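Celebrity news writers wanted (freelance, remote)

Fukon is an online magazine about film, music and famous people, and we are looking for two freelance writers to join us from September. You will write short news items in English on red carpets, new releases, court cases, weddings, breakups and the public apologies that often follow.

We pay per article. A normal week is 14 items, and each one must be ready within two hours after the story is given to you. Once a month we also ask for a longer piece of 1000 words.

You should know how to check a quote before you repeat it. We do not publish rumors about health or children – this rule is strict. Experience at a newspaper is welcome but not required.

Please send two writing samples and a few lines about yourself to Bianka Katona, our news editor. Write the reference number 2512 in the subject. Applications are open until 24 Jun 2023.
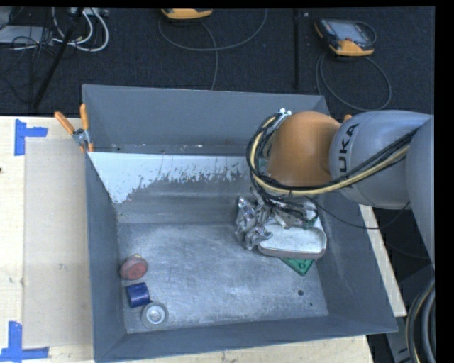 Questions about payment and contracts go to Ya-wen Tse, who answers them on weekday mornings.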